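先把上周欠的那条补上：Seraldale那间小活动室的桌面和墙，改完了。分几条发，想抄作业的可以慢慢看。

起因是旧桌板。原来那块是白色密胺面的，用了几年，边上鼓包，靠窗那头一压就往下陷。四月初我把它拆了，顺手把墙也重新弄了一遍。预算给自己定的2,000，包括墙纸、桌板、收边、胶，不包括人工，人工就是我。

墙纸挑了很久。家里人想要纯色，我想要花的。最后选了Jadoon的一款大花，浅紫白的底，上面有粉的红的像康乃馨的花，还有橙色百合、浅蓝的鸢尾，中间夹着小浆果和灰绿的叶子。样册上巴掌大一块看着很闹，贴满三面墙以后没那么闹。

大花墙纸费料，这个要提前说。对花的时候每一幅都要往下错，裁掉的比想的多。我按面积算完又多买了两卷，用掉一卷半，剩的半卷留着补破损。

贴的顺序：先后墙，再左墙，最后右墙。后墙正对着人，接缝要最干净，趁胶新、手不累的时候贴。右墙我贴到晚上九点多，有一处接缝错了两毫米左右，第二天看还是错的，就那样了。

阴角不要整幅绕过去。到角里留一点点搭边，下一幅从角开始重新吊线。我第一次就是偷懒绕过去的，干了以后角里空鼓，揭下来重贴，浪费一幅。

胶用的糯米胶，兑水比包装上写的少一点。花色深的地方溢胶会发亮，手边放一块拧干的棉布，溢出来马上擦，不要等。

桌板换成白底大理石纹的。考虑过真石头，太重，原来的支架撑不住，也贵。大理石纹有个好处，铅笔印和橡皮屑没有纯白那么显眼。坏处是白色小零件掉上去不好找，找骰子要用手摸。

桌板后面和两侧收了一圈细金属边。这一步原本不想做，板子和墙之间有条缝，小东西老往里掉，后来还是做了。切割的时候用细齿锯，慢慢来，切口用砂纸过一遍，不然割手。

桌面装好是星期二晚上。放了一夜才往上摆东西，密封胶要时间。

账也贴一下。墙纸和胶一共1,040，是大头。桌板加收边比墙纸便宜一些，没超预算，剩的钱买了两管密封胶和一盒刀片。刀片一定要多买，裁湿墙纸两三刀就钝，钝了会扯纸。

有人问工具：刮板、压轮、吊线、卷尺、美工刀、一把长钢尺。压轮买最便宜的就行，刮板买好一点的，便宜的边上有毛刺，刮深色花的地方会留一道印。

再说收纳，这部分问的人最多。

以前这间屋子的玩具和棋是分盒装的，盖子上贴标签。结果是盒子在，盖子找不着，标签写的和里面装的对不上。这次不分了，常用的放桌上，不常用的进柜子。

桌上放的是一只白色塑料筐，带小方孔的那种，Torkeo出的，我买的是中号。选带孔的，一是轻，二是不用掀盖就大概知道里面有什么。孔小，棋子漏不出来。筐放在后面偏右，手伸过去够得着，又不占前面写字的地方。

棋盘是折叠的木盘，合上以后不占地方，就放桌子后面偏左，不收进柜子。收进柜子就没人下了，试过。

积木是最难管的。整套的收在柜子下层的布袋里，袋口抽绳，一倒就是一地。桌上只允许留零散的几块，晚上收桌子的时候带走。执行情况一般。

每天收桌子的流程就三步，写在门后面：棋盘合上，零碎进筐，桌面用湿布擦一遍再用干布擦一遍。大理石纹的板子擦完如果不过干布，水痕要侧着光才看得见，但是看见一次就老想看。

墙纸离桌面近的那一截容易脏，特别是左右两边，手肘会蹭。我在考虑加一条透明的防护贴，又怕揭的时候把花带下来。先不加，用半年再说。

现在是这个样子： 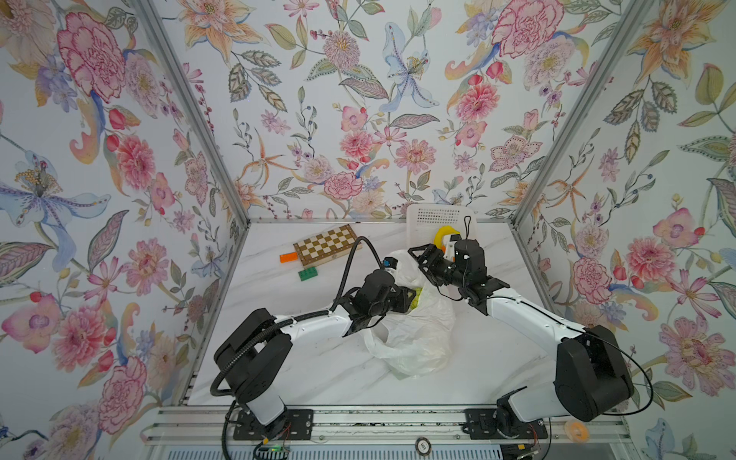 Anum Rind留言说她家也贴过大花墙纸，贴完头一个月觉得眼花，后来反而看纯色墙不习惯。她建议桌上的东西尽量选素色的，不要再上花，又问我右墙那处接缝要不要补，她那里有一支修缝笔。

回Anum：筐选白的就是这个考虑，棋盘是木头本色的深浅格子，也不抢。接缝先不补，修缝笔我没用过，怕颜色对不上，两毫米的缝变成一条线更难看。你那支如果是浅紫底色的，下次带来试一个角落。

补充几个评论里重复问的。

墙纸味道：胶有一点，开窗三天基本闻不到。纸本身没什么味。

能不能直接贴在旧墙纸上：不要。我铲了旧的，铲完刷了一遍基膜，晾了一天多。基膜别省，省了以后墙皮会跟着纸一起下来。

桌板能不能放热杯子：商家说能，我没试，自己一直用杯垫。

买多大的筐：量桌子深度，筐不要超过桌深的三分之一。我第一次买大了，退了，运费自己出，11块。

工期：断断续续16天，中间下雨停了几天。连着做的话一个人一周差不多，墙纸两天，桌板一天，其余都在等干。

还剩一件没做，柜门的合页有一只松了，要换。原来的型号Wadodero那边说没货，等到了再发一条。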